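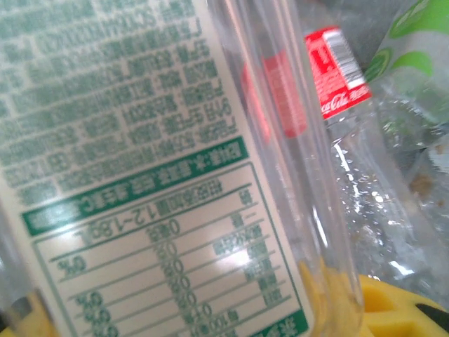
Hajar Badawi wrote under the draft that a rule you can't check by looking at the cell isn't a rule, it's a wish. Fine. I'd say that covers half of version 12.

November, 4:40 pm, bottle sorting, bench 2.

Went through the Tokach handling sheet line by line against what we do. Notes before I forget:

Rule 3, "items shall be presented singly." Ours come in together, clear plastic against clear plastic, some crushed. If we single them out by hand first we're testing my hands. Want this struck or moved to the calibration section.

Rule 5, label must be readable before a grasp is logged. Readable by whom? A label seen from the back through the bottle comes out mirrored. Abdelilah thinks the reader copes. I'd like to see 200 logged tries before I believe that.

Rule 8, stop and wipe down if there's liquid. No amount given. A few droplets inside an empty bottle would stop us all day – and then people just ignore the rule.

Rule 9, speed limit near the operator. Keep. Only one with a test attached.

The 40 minute glove change came over from the Lallden sheet, I think, and I can't find what it was for there either.

Sent Hajar my markup. Still need to ask Abdelilah which sheet run 1786 was done under, the log header is blank.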